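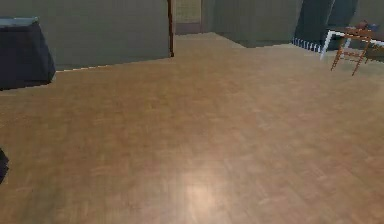 Sim view, living room set, start pose for the doorway run. Open floor ahead, opening past the brown post.

January, 14:20

Teleop demos for the navigation task, continued. Goal is the same as last entry: drive the simulated base by remote control from the start pose, through the opening, stop on the far side. The policy gets the rendered view and the logged velocity commands, nothing else. No map, no depth.

Eetu Hirvonen drove the morning block, I took over after lunch. Controller is the Zistard handset on the left bench, not the older one with the sticky trigger. Stick deadband was still at the default when Eetu started, so the slow approach segments in his first batch show stepping in the angular channel. Left them in the log but tagged them. Finbarr wants to see whether the filter handles it before we throw anything out.

Counts at close of the session: 2,220 episodes in the store including the December ones, of which 715 are from this room. The remainder are from the Berkirberg corridor set and shouldn't be mixed in for the first training pass. The corridor walls are parallel and the policy learns to centre itself between them, then does the same thing here with the grey-green wall on one side and the navy furniture on the other. It ends up pointing at neither the opening nor anything useful.

Settings used today:
Linear cap 0.4 m/s
Angular cap 0.8 rad/s
Command rate 10 Hz
Render rate 10 Hz, locked to commands
Start pose jitter on, heading and lateral
Lighting fixed

Notes on driving style. We had three operators' habits in the earlier data and it shows. One turned on the spot and then drove straight, one cut a smooth arc, one did a bit of each depending on the start heading. Averaged together, the policy hesitates at the point where the behaviours split. From today the rule is arc only: begin the turn as soon as the base moves, line up on the opening well before the post, straighten, go through without stopping. If you have to stop and correct, let it run to the end and tag it "recovery". Do not delete. Recoveries are the only episodes that teach it what to do when it is off line.

The side table on the right is a nuisance. Splayed legs, so the collision mesh at floor level is wider than the top suggests. I clipped a leg twice while recording wide recoveries and the sim flagged contact before I thought I was near it. Suggest keeping the base well left of it until we have a proper footprint overlay in the operator view.

The highlight on the floor needs watching as well. With lighting fixed it may be acting as a landmark for the policy. Ran a quick check with the last checkpoint: same start pose, light moved, and the heading error at the post went up noticeably. One run only, so not much of a result. Lighting randomization should go on for the next block regardless.

Latency. The Steltia link added a delay I could feel through the stick, worst just after each scene reset. Logged timestamps are taken on the sim side when the command arrives, so the pairing of view and command is late by whatever the operator was looking at. Shifting commands back by up to 3 frames at export brings the turn onset closer to where it should be. Finbarr Gallagher has the export script and is making the shift a parameter. Until then use his branch, not main.

16:45

Re-drove the recovery set with the deadband reduced. Angular channel is much cleaner. Some overshoot when straightening, mine mostly. Tagged.

Aigner format converter fell over on episodes with zero-length tails (operator hit stop and record in the same tick). Trimmed those by hand for now. Needs a guard in the recorder.

To do:
Lighting randomization on, confirm the seed is written to the episode header
Footprint overlay for operators
Eetu to repeat his first batch, arc only
Train on this room only, then with the corridor set added, same checkpoint schedule
Charge the handset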